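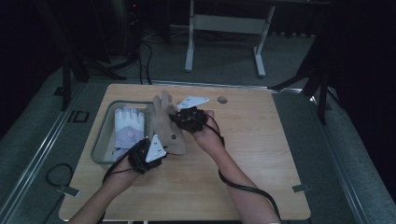

发件人:Flernano 感知与控制组
收件人:Flernano 开发者邮件列表
日期:2026年9月29日
主题:答复:[Flernano-dev] 手腕位姿流与头部视频的时间对齐,以及手套类任务的分段标注

各位同事:

来信收悉。经组内核对,现就 Suratell 集成组提出的各项问题逐条答复如下。原信相关段落保留在前,以便归档检索。未引用的段落,表示本组没有不同意见。

> Suratell 集成组来信:
>
> 我方在将双手操作数据接入 Norow 规划器时,发现手腕位姿与头部视角视频之间存在不稳定的时间偏差。偏差在一段记录开始时较小,随记录延长而增大,重新启动采集程序后恢复。请确认该现象是否由 Bilyk 同步模块引起。

确认与 Bilyk 有关,但同步算法本身没有问题。Bilyk 在启动时对两路时钟作一次对齐,此后默认两路时钟速率一致。短记录中这一假设可以成立,长记录中则不能。贵方观察到的“重启后恢复”,正是启动时重新对齐的结果。

本组已在开发分支中将一次性对齐改为持续估计:每收到 1000 个位姿样本,重新拟合一次偏移量与速率比,并将拟合结果写入记录文件的元数据区。拟合窗口的长度可在配置文件中修改,但不建议调小。窗口过小时,单个延迟到达的数据包即可使速率比出现明显跳变,下游插值会随之产生可见的抖动。

对于已经采集完毕的旧记录,无需重新采集。离线工具中新增了重对齐子命令,可依据原始接收时间戳重新计算。请注意,该命令不覆盖原文件,输出文件与原文件并列存放,请各组自行安排磁盘空间。

> 编号 3635 的记录中,右手位姿在抓握手套袖口时出现翻转,姿态在相邻样本之间突变,随后又自行恢复。左手在同一时段正常。我方怀疑是标记板被遮挡所致,希望得到确认。

本组对 3635 号记录作了回放。突变发生时,右侧标记板的可见标记点数目不足以唯一确定姿态,求解器在两个近似解之间切换。这一情况在右手向内弯转、标记板平面与观测方向接近平行时较易出现。左手腕部标记板在该时段朝向较好,因此未受影响。

遮挡是诱因之一,根本原因在于求解器没有利用前一时刻的姿态。现行处理方式如下:

其一,求解器在得到多个候选解时,优先选取与预测姿态夹角最小者。预测由匀角速度模型给出,仅向前外推一个样本。

其二,若所有候选解与预测值的夹角均超过阈值,则该样本标记为“不可信”,位姿字段保留原始解,不作平滑,也不以预测值替代。

其三,Norow 在读取数据时,应检查可信标志。当前版本的 Norow 忽略该字段,此项需由贵方修改。在修改完成之前,可使用转换脚本的过滤选项,将不可信样本直接剔除。

请不要在 Bilyk 之后另加低通滤波。此前有使用者以滤波掩盖翻转,结果使抓握起始时刻整体后移,分段标注随之失效,排查耗时甚多。

> 关于手套类任务,我方对“接触开始”与“抓握建立”的划分标准有疑问。手套为柔性物体,手指触及袖口后,物体形状已经改变,但尚未受控。两名标注人员对同一段记录给出的结果差别较大。

该问题在软件层面无法完全消除,但可以将规则写得更明确。本组对手套类任务采用以下约定,供各组统一执行。

“接触开始”以手部与手套首次出现可见接触的一帧为准,不论手套是否变形。“抓握建立”以手套开始随手部整体移动的一帧为准。仅袖口局部被牵动而手套其余部分静止的,仍归入接触阶段。双手同时参与时,左右手分别标注,不合并为一个事件。一只手握持、另一只手扶在底部的情形,扶持手记为“辅助”,不记为“抓握”。

手套由平放变为竖立的过程单独成段。这一过程中物体姿态变化大,而手腕位姿变化可能很小,若与抓握阶段合并,规划器学到的动作边界会偏早。托盘内的手套与桌面上的手套应分别建立对象标识,即使二者均属手套类,也不得共用同一标识。托盘本身作为容器登记,不参与抓握事件。

标注工具将于下一版本中加入一致性检查:若某一抓握段内对象标识发生改变,或“抓握建立”早于“接触开始”,工具将拒绝保存,并给出相应的帧号。

> 另,对象检测器在半透明托盘边缘处频繁丢失目标,托盘与桌面木纹混淆。是否有可用的改进模型?

目前没有可以正式发布的模型。半透明容器的边缘对比度低,检测器对其置信度普遍偏低,单纯降低阈值会在木纹区域引入大量误检。本组建议暂以工作台坐标系中的先验位置约束检测范围:托盘在一段记录内通常不移动,可在首帧人工确认一次,后续帧仅在检测位置与先验位置相差较大时重新确认。

工作台坐标系的标定程序与上一版本相同。标定完成后,请核对木板四角的重投影误差,任一角超限即应重做,不得以四角平均值合格为由放行。支架或桌框经过移动的,原标定文件一律作废。

> 最后,请说明新版记录格式是否向后兼容,以及升级的先后次序。

新版格式在读取方向上兼容旧版,反之则不然。旧版读取程序遇到新增的元数据字段时会报错退出,不会静默跳过。这是有意保留的行为。升级次序应为:先升级全部读取端,再升级采集端。Norow 属于读取端,离线标注工具亦属读取端。采集端一经升级,所产生的记录即为新版格式,请勿与旧版记录混放于同一目录。

配置文件中有 9 个字段发生变更,其中 2 个更名,其余为新增。更名字段在本版本中仍接受旧名称,并在日志中给出提示;旧名称将于明年 3 月停止支持。各字段的说明已随开发分支的变更记录一并提交,本信不再重复。

尚有一项请求。贵方来信所附的日志仅包含 Bilyk 的输出,缺少采集端主进程的日志,因而本组无法判断线缆或接口层面是否曾发生短时断连。此类断连会造成位姿流中断后补发,与时钟漂移的表现相近,处理方法却不同。今后报告同步问题时,请同时附上以下材料:

采集端主进程日志,级别设为详细;
Bilyk 的完整输出,包括启动阶段;
记录文件的元数据区导出结果;
所用配置文件的原文,请勿转述。

视频文件体积较大,不要作为附件发送至本列表,请存放于共享存储并注明路径。

上述改动目前均位于开发分支,尚未合入主分支。各组如有异议,请在本主题下直接回复,勿另起主题。涉及标注约定的意见,请注明所依据的记录编号与帧号。

此致

Flernano 感知与控制组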